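Chapter 13
Building the Card

What this chapter covers
The parts of a wrestling card and the job each one does
Match order and crowd energy
Fitting a card to a hall, a running time and a roster

Key terms: card, opener, undercard, semi-main, main event, cool-down match, intermission, run sheet

Chapter 12 dealt with booking over a season, where the question is how a feud starts, grows and gets settled. This chapter looks at a single night. The person who books the card has a list of wrestlers, a building and a closing time, and has to put the matches in an order that a paying crowd can sit through without getting tired.

We will follow one promotion, Kandpal Wrestling, through the planning of a show in August at the Enel Hall in Kekier. The hall seats 762. It has one dressing room on each side of the stage, a low ceiling over the ring, and a rule that the music stops when the rental period ends. The show was also carried live on Uveo, a small streaming service, and that affected the order of the matches more than the promoter had planned for.

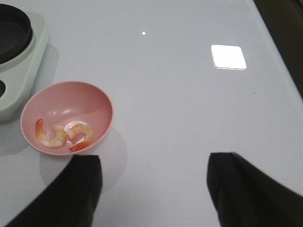 The opener is the first match the crowd sees, and new bookers often get it wrong. They fill it with the least experienced people on the roster, or they give it a finish so big that the next three matches suffer. An opener should be quick, easy to follow and won clearly. It helps to think of it as a portion of food. Two cooked shrimp in a small pink bowl make a starter, and anyone who is served them expects a larger plate later. Serve the same thing an hour into the meal and people will wonder what happened to dinner. A fast match between two lightweights works the same way. It does well in the first spot and looks thin in the semi-main, even if the wrestlers do exactly the same moves.

After the opener comes the undercard. These matches carry stories that are not ready for the top of the bill, and they give the crowd a change of pace. A tag match might follow a singles match, and a slow brawl might follow a fast one. Two matches with outside interference should not run back to back. The second one will look like a copy, and the referee will look foolish twice.

Intermission belongs after something loud. People go to the merchandise tables in a good mood, and the wrestlers who have just worked can get out there and meet them. The match right after intermission is hard to place well, as part of the crowd will still be finding their seats. At Kekier the booker first put a title match there. It was moved one spot later after Uveo asked for a shorter break than the 30 minutes printed on the run sheet. 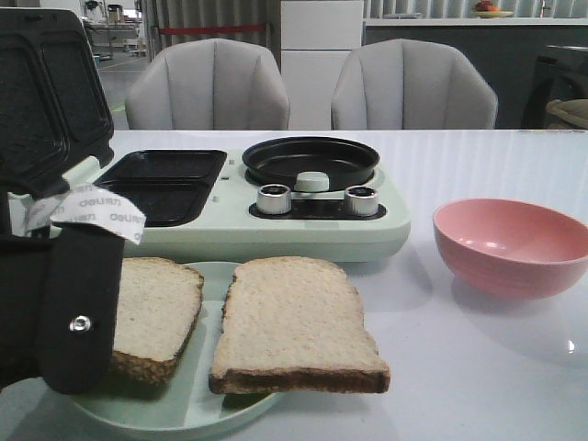 Marit Osgood

The cool-down match sits just before the main event, or one place earlier. Its purpose is to let the noise drop so that it can rise again. Comedy is a common choice. So is a short, one-sided match that introduces a new heavyweight. Wrestlers sometimes take it as an insult to be given this spot, and a booker should explain the job to them before the card goes up on the dressing room wall.

The main event gets the time it needs, and everything else is cut to make room for it. Section 13.1 sets out the first draft of the Kekier card as the booker wrote it. Read it through once and mark any match you would move before going on to Section 13.2, where the final running order is given.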